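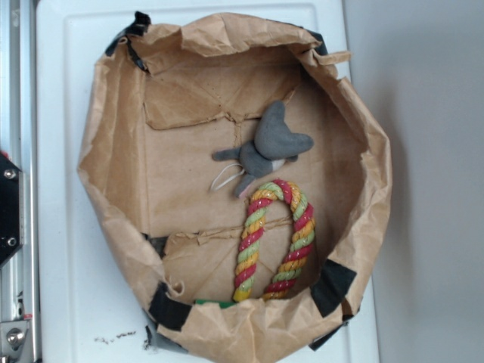
Romain Vidal asked that the target of 2000 examples be kept as it stands and that failed attempts be stored with the rest, marked as failed — the learning system has had too few of them to date.

Home | Projects | Meetings | Minutes | Staff
Search this site Enter keywords Go

Ramavum Project, Data Collection Group
Minutes of the meeting of Dec 18, 2025
Present: Dace Rozīte (chair), Valdis Jaunzems, Liis Ķēniņš, Romain Vidal
Apologies: Triin Ķēniņš

1. Target. Mr. Vidal's request was agreed. Failed attempts will count toward the total.

2. Objects and containers. The group reviewed the soft toy set, which includes the gray plush mouse and the twisted rope toy. Ms. Ķēniņš reported that labelers disagree on what counts as a grasp when only the tail is held. It was agreed that a tail grasp is valid if the toy clears the rim. Kraft paper containers stay in use. Creased walls and taped corners are acceptable, and a container is to be replaced only when a wall no longer stands.

3. Session length. Mr. Jaunzems proposed batches of 100 examples, with object positions changed by hand after every 5. Agreed. The written procedure will be amended.

4. Labeling. The Clorix export still drops operator notes. Mr. Jaunzems will raise the fault with the supplier. Until it is fixed, notes are to be kept in the shared log.

5. Other business. Two operators will be trained in January. Ms. Rozīte asked that the grasp rule under item 2 be sent to Triin Ķēniņš before then.

The date of the next meeting was left open.

Contact the Ramavum office | © Ramavum Project | Back to top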